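We use cookies to remember your settings and count visits. By browsing on you accept this. OK / Manage

Can any machine tidy a kid's bedroom yet, or am I dreaming?

Posted by Faustino Galindo, 17 Dec 2021

G'day all. Long question, sorry, I've been stewing on it for a while and my wife has stopped listening.

We've had a robot vac since June (an Ornard, the basic one, no complaints) and it does the hallway and the kitchen every morning without me lifting a finger. Love it! But it has given me ideas above my station. The floor was never the hard part in this house. The hard part is everything sitting on top of everything else, and the worst of that is the kids' room, where by the end of the day the bed has vanished under soft toys, bits of packaging, blankets and whatever else came in the door.

What I want to know is whether there's a machine, even a daggy expensive one, that can pick things up off a bed and put them in a tub. Only that. I'm not asking it to fold anything or make the bed with hospital corners. Toys in the tub, rubbish in the rubbish, done.

I ask because a bloke at work swears his cousin has seen one going at a trade show in Flestgate. According to him it cleared a whole table in 90 seconds, no worries, and the company (Heo, I think he said, though he also called it Hio at one point) reckons they'll be selling it to ordinary people soon. I looked and could only find a video with a lot of music on it and a sign-up page. The price floating around in the comments was 4000 dollars, which sounds far too cheap to me for something with a working arm on it, but what would I know, I drive a forklift.

I do see the odd automated thing at the warehouse, mind you. We've got a line that shifts cartons onto pallets all day long and it's brilliant as long as every carton is the same carton. Put a squashed one on there and the whole lot stops with a light flashing until somebody wanders over. So I suppose my real worry is that a kid's bed is nothing but squashed cartons.

Anyway, am I ten years early? And if I am, is there anything half-decent in the meantime?

7 comments · Share · Save

Damián Ponce

You're early, mate, but it's a good question and I think you've half answered it yourself with the cartons.

I did maintenance on packing lines for years and now I do a bit of tinkering in the shed, mostly small arms bought second-hand, and I've had a proper go at this exact chore. My daughter's room is my test track. What I've learned is that the order of difficulty is nothing like what you'd guess from doing it yourself. You or I would swipe the lot into the tub with a forearm in one go, and we'd be thinking about dinner while we did it. The machine has to decide what is a thing and what isn't a thing before it even moves.

So let me go through it the way I'd size up a job, with the sort of bed I reckon you're talking about.

1. The tub. A big plastic one with high sides is lovely for you and a nuisance for an arm, which has to get up and over the rim with whatever it's holding dangling underneath. On a mattress the tub also shifts when it's bumped. I gave up and put mine on the floor hard against the bed frame, and my success rate went up straight away.

2. Small boxes. Easiest of the lot. Flat sides, stiff cardboard, and two fingers can close on it and know where they stand. A bedroom full of little boxes would be tidied by now and we'd all be at the beach. The catch is that the arm can't tell an empty box from one with something in it that you'd like to keep, so somebody still has to do the thinking.

3. Plush toys. Middling. They squash, so you needn't be precise, and you can grab one nearly anywhere and it'll come up. But a soft thing with folds in it changes shape every time you let go, and the long shaggy white ones look to a camera an awful lot like bedding. Mine once spent ages trying to lift a pillow by the corner. I let it go to see what would happen (nothing happened, the pillow won).

4. Blankets and sheets. Forget it for now. A fluffy blanket heaped at the top of the bed has no edges that a cheap camera can find, and if there's a toy half under it the arm will take hold of both. Stripes on the sheet are a help to me when I'm checking where it thinks it is, but wrinkles throw it off, and every kid's bed is wrinkled. 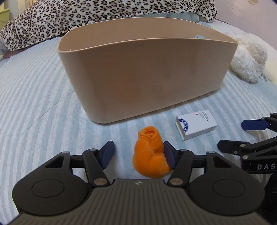 5. Knowing when to stop. Doesn't sound like much, does it? My arm will happily go back for another look at a bare patch of mattress all arvo. Getting it to agree that the job was finished took me longer than teaching it to grab.

After all that fiddling, on a good run mine gets 70 per cent of the soft toys into the tub, and it takes longer than the kid would. Slower than the kid, and she's not quick! I still reckon it's the most fun I've had in the shed.

As for the Heo thing, I haven't seen it in the flesh so I won't bag it. I'd only say a table is a much kinder surface than a bed. It's flat and firm and nothing sinks into it. And whoever's running the stand gets to choose what goes on the table. If they turn up at your place and do your kids' room with the kids' mess, get your wallet out. On price, I've spent 900 dollars on second-hand bits and that's with me doing all the labour for nothing, so I'd want to read the fine print on anything that does the lot.

For the meantime: wide tub, low sides, on the floor by the end of the bed, and make it a throwing game. Laugh if you like, but it's cleared more toys in our house than the arm has.

Edit: a couple of people have messaged asking which arm I use. It's an old Panuvside with home-made fingers on it and I wouldn't recommend it to anyone, the spares are impossible to get.

23 people found this helpful · Share · Report

shedlight_77

No. Get the kids to do it.

1 person found this helpful · Share · Report

Marg from up the road

I'd go a bit easier on it than Damián does, only because I remember people saying the same about the vacuums! Our first one got stuck on the rug fringe daily and now I never think about it. So it'll come, I'm sure of it, but I wouldn't leave a space in the cupboard for it yet.

One thing I'd add is that it depends how fussy you are. If you'd be happy with a machine that shoved everything to one end of the bed, I bet that's a lot closer than one that sorts. My grandkids' room, I'd take the shoving. The colour of the doona would be a nice surprise.

Also Faustino, check whether your vac has a setting to skip the room when the floor's messy. Ours did and it took me months to find it. Stops it eating socks while you wait for the arm.

4 people found this helpful · Share · Report

Faustino Galindo

Thanks everyone, that's cheaper advice than I was expecting. Tub's going on the floor tonight. Damián, if you ever put up a video of it fighting the pillow please post the link, I'd like to show the bloke at work.

Get our best answers in your inbox once a fortnight. Enter your email address. Unsubscribe whenever you like.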